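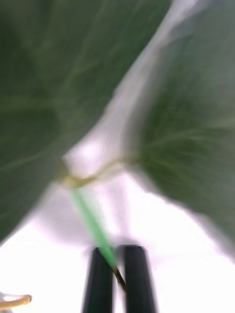

Leaf stock, May, second entry

Bench log for the pressed and preserved leaf work. Continues from the earlier May sheet. Times are by the wall clock over the sink, which runs 2 minutes fast and has not been corrected in the entries.

Material

Large green broad leaves on the stem, two blades meeting at a yellowish-tan base. Veins are paler than the blade and come together at that base. The stem is a brighter green than the leaves and narrows to a short, thin brown tip. I have not settled whether to list this as a single stem unit or as two leaves on the stock sheet. For now it is one unit, and the column heading should read "stems" to avoid double entry later.

Stock came from Kasten in one carton. Tag numbers start at 1,046. The previous batch ended at 1,045, so the sequence is continuous and the old gap in the 900s stays as it is. Supplier slip is in the folder behind the Pultum invoices. It gives no species name, only "foliage, large, green." I have asked for the name by email. Until it arrives, leave the species field blank. Do not fill it in by eye. We did that in March and had to relabel a whole shelf.

Handling

Pick up by the stem, below the leaf base. Lifting by the blade puts a crease across the midrib, and the crease shows after pressing even when it can't be seen at the bench. Stems go down on white backing, tip toward the operator. Blades are turned outward by hand and left to settle before the cover sheet goes on.

Brown tips are not trimmed at intake. They come off at the end of the press cycle, with the small bypass cutter, at the point where the color changes. The old instruction card still says to trim on arrival. Card to be replaced.

Press settings

8:40 a.m. Press one loaded. Blotter is the Nikico heavy grade, two sheets under and one over. The lighter grade left a weave mark on the last batch and has been moved to the bottom drawer for packing use only.

Plate temperature 40 C. Cycle 46 hours. Both are carried over from the April runs, where 40 C gave acceptable color and the 46-hour cycle was the shortest that got the thick part of the base dry. A shorter cycle dried the blades and left the base soft. The soft base then browned in storage.

9:25 a.m. Press two loaded with the same settings, except that a cut-out pad was placed around each leaf base to level the pressure. The base and midrib stand higher than the blade, and without a pad the plate rests on them first. Pads were cut from Gurnavex felt. The offcuts are in the tray marked F and are still usable for smaller leaves.

11:10 a.m. Both plates holding temperature. Press two reads slightly lower at the left side. Same as last time. The thermocouple on that side is seated badly and needs a new clip.

Checks at the end of cycle

Weigh each stem before and after, on the small balance, door closed. Write the tag number first and the weight second. Several April lines have them reversed.

Color against the printed card, blade and stem recorded separately. The stem was lighter than the blade at intake and a single reading hides any change in it.

Base: press lightly with the flat of the spatula. If it gives, return the stem to the press and mark the tag with a pencil stroke.

Veins: note whether the pale lines near the base are still distinct. In April they faded on the stems nearest the heater end.

Open items

Glycerin trial not started. The mixing jug has a crack at the lip and the replacement was ordered under the wrong code. Trial to use stems from this same carton if they keep. Storage until then is the lower shelf of the cold cabinet, bagged, paper towel inside, bag folded over and not sealed.

Cold cabinet log has no entries for the first part of the month. The readings were taken but written on the back of a Pultum packing note. Copy them over.

Felt stock is low. Enough for one more set of pads at the present size. Order the same thickness.

4:50 p.m. Plates checked again, no change. Left-side reading on press two still low. Lamps off, cabinet latched.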